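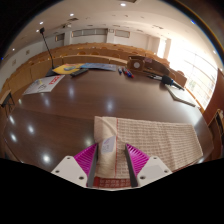

Chapter 7
Slip, Snag and False Grasp: Faults in Handling Cloth

7.1 A fault that raised no alarm

In June the test group at Narmont logged 200 folding cycles on cotton towels with a two-finger compliant gripper. The controller reported 27 faults. A second count, made by hand from the recordings by Funmilayo Shehu, found 30 more cycles in which the cloth had left the fingers before the fold was complete. The controller had marked every one of these as a success.

The cause was traced to the grasp check. Finger closure was compared with a fixed threshold, and any reading above it was taken to mean that cloth was present. A flexible finger bends when it meets the table as well as when it meets the load. On a hard, polished surface the fingertips pressed down, flexed, and gave a reading close to that of a held towel. The check could not tell the two cases apart.

A fault of this kind is called a false grasp. It differs from a slip, in which the load is held and then lost, and from a snag, in which the load is held along with something else. Woven labels and stitched hems are common sites for snags. All three faults can produce the same finger reading at the moment of closure.

7.2 Why the fault matters

A missed towel does little harm. The same check, however, was also used to release the arm for its fast transfer move. In 10 of the unreported cycles the arm moved off at full speed with the fingers still loaded against the table. Tamer Mahasneh, who reviewed the log, classed these as safety events and had the transfer move disabled until a second check was in place.

The general rule used in this book is as follows: a signal that permits motion must be tested against the conditions in which it can be wrong. Section 7.3 derives the finger load for contact with a rigid surface. Section 7.4 compares two added checks, a short lift test and a wrist force limit. Section 7.5 returns to the Narmont log and sorts the unreported cycles by cause.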